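Notebook, September – towel folding, corner detector and the handover to the planner

Morning. Picked up where the last entry stopped, at the point where the corner detector had decided that every crease in the Prolside set was a corner and I had decided to go home.

State of play for anyone reading this cold: the training set for the fold policy now stands at 354 demonstrations of towels on beds, all recorded with the hand-held grippers. The pipeline is the usual one. Asadi does perception (corner keypoints and a cloth mask), Brullent does the trajectory clean-up and retargeting, and Prostov is the planner that takes both and complains. Today was meant to be a Prostov day. It was an Asadi day.

First job was to find out why the keypoint loss had gone flat. I had been blaming the learning rate, mostly out of habit. Ran the label checker over the whole set and got 33 demos where the left and right corner labels swap places partway through, usually at the moment one corner passes behind a finger. The network had been told, with great confidence, that corners teleport. It had learned this quite well.

Cause is in our own label propagation. When a keypoint is hidden for more than 14 frames we drop the track and start a new one, and the new one takes whichever index is free. If both corners vanish close together you get a coin toss. I wrote that code. The commit message says "robust re-ID".

Fix, for now: carry the gripper pose through the gap. If a corner was between the fingers when we lost sight of it and the fingers haven't opened since, then the corner is still between the fingers. It took me until mid-morning to have this idea and I would like it noted that I had it before the second coffee.

Next, the masks. The red-on-red demos are the worst offenders by a long way. Colour does most of the work in our mask head, whatever we claimed in the write-up, and a red towel on a red and white check leaves it with very little to go on. The mask leaks off the towel and follows a red square down the side of the bed, and then Prostov plans a fold for a towel the size of the mattress.

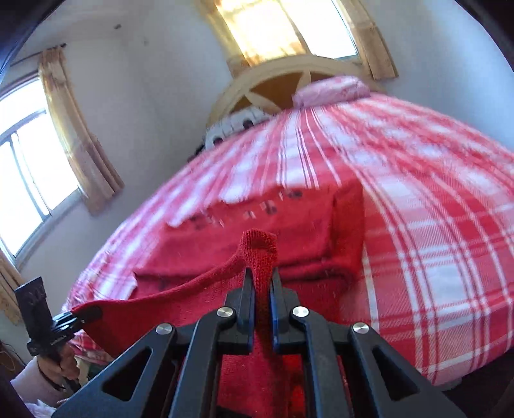

Red-on-red set. One corner in the jaws, the other held at the knob on the left-hand mount.

Good test case, this one, and I've pinned it to the top of the regression folder. The corner in the jaws sticks up in a small peak above the tips, so there is something for the detector to find, but the rest of it hangs down between the fingers and the cloth also shows through the cut-outs in the linkage. Old mask head calls the bits in the cut-outs separate objects. Asked for one towel, it offers a selection.

Tried three things after lunch:

1. Static gripper mask, applied before the cloth mask. Cheap, and the linkage stops confusing things. You do have to interpolate with jaw opening, otherwise the mask is right at one width and wrong at all the others. Kept.

2. Texture channel alongside colour. Terry against a flat printed check ought to be easy. It helps on the near part of the cloth and does very little further up the bed, where everything is softer. Kept, with low expectations.

3. Hue jitter turned up to a level I can only describe as festive. Made the red-on-red demos better and all the others slightly worse. Not kept. Might be worth trying on the mask head alone with the keypoint head frozen.

Retrained overnight settings on the short schedule, 1,481 steps, which is an odd number because I stopped it by hand when the fans started to annoy me. Keypoint loss is moving again. Swapped corners are gone from the validation clips I looked at. I did not look at all of them.

Prostov, late afternoon. Fed it the new keypoints and it still refused to plan, this time with "corner constraint infeasible". Spent an hour suspecting the geometry. Brullent outputs metres and the Prostov config I had checked out was the old one in millimetres, so it believed the corners were a hair's width apart and, fairly enough, saw nothing to fold. Added a units field to the header and an assert. There was already a comment in the file saying someone should add a units field and an assert.

With that sorted it plans. The lift phase looks sensible in the viewer. The lay-down is still too quick at the end – the left arm arrives first and waits for the right with an air of reproach. I think the time alignment in Brullent is smoothing the two wrists separately and needs to do them as a pair.

To do:
– relabel the swapped demos with the new propagation, then rerun the checker
– joint smoothing for both wrists in Brullent
– jitter on the mask head only
– delete the millimetre config, properly this time, from the shared drive as well
– full schedule run tonight if the big machine is free (fans can annoy somebody else)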